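Notebook, September, stability shelf and capsules

Started just after 8. Coffee first, then the 12-week pulls on the vitamin D drops, which I'd been putting off because the labels on that rack are a mess. Armindo had written over half of them in a pen that doesn't like the cold, so I spent longer reading than pipetting. Redid them all in pencil on tape. If you need to find anything on the second shelf, it's now front to back by pull date and the old order is gone, sorry!

The drops are supposed to be 2,000 IU per serving. First injection looked fine, second had an ugly shoulder on the peak, so I flushed the column and went again. Shoulder still there. Nhung thinks it's the carrier oil and I think it's the new vial caps, and we've agreed to run a blank with each before arguing any more. She did the Gerkeck oil comparison in the spring and has a folder of chromatograms from it somewhere (Nhung, please put it on the shared drive, I looked in all the obvious spots).

Magnesium next. The Lukar blend came in clumpy again. I put a scoop through the coarse sieve and most of it went, but what stayed behind was hard little pebbles that I had to push with a spatula. It's citrate, it drinks up any damp in the air, and the bag had been closed with one sad clip. Moved the rest into the big screw-top tub with a fresh desiccant pack. Carolina wants to try a little silica in the blend and I'm fine with that as long as we try it on a small batch first and she writes down how much. Last time we had "a pinch" in the book and I'm still annoyed about it.
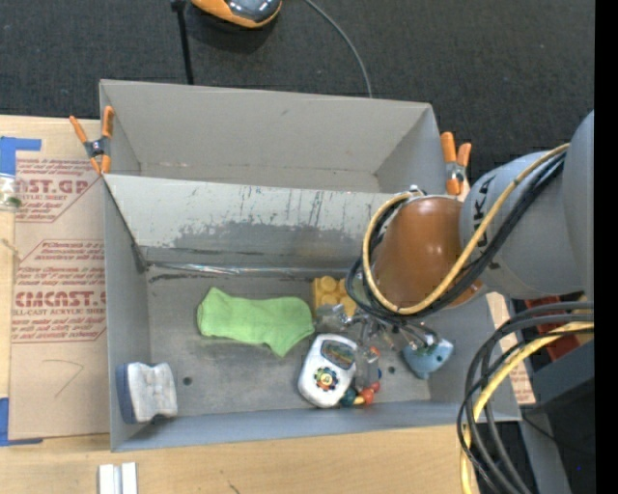
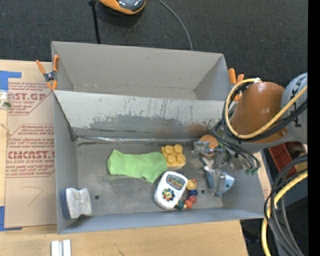
Gray bin in both, green cloth and beads in the first, lime sock and yellow block in the second.

After lunch, disintegration on the Neves capsules. Ran 3 baskets at body temperature. Two were boring in the best way. The last one had a capsule that stuck to its disc and hung on as a gummy skin well after the others had gone — I've noted it as an outlier for now and kept the rest of that bottle aside in the drawer under the balance. Tuva says she saw the same thing with the vegetarian shells when the water bath was running a bit cool. The probe read okay to me, but I didn't check it against the glass thermometer and I should have.

Inês called about the zinc lozenges from Nembridge. The taste people say metallic, again, and could we hide it with more lemon. We could, but more citric acid means the zinc goes looking for something to do, and then we're retesting the lot. Told her I'd make one batch with more lemon oil and leave the acid alone. She sounded doubtful. So am I, a little.

To do tomorrow:
Blanks with old caps and new caps
Check bath probe against glass
Order desiccant packs, we're down to the last bag
Ask Armindo which pen that was and take it away from him
Lemon oil batch, small, before lunch if the mixer is free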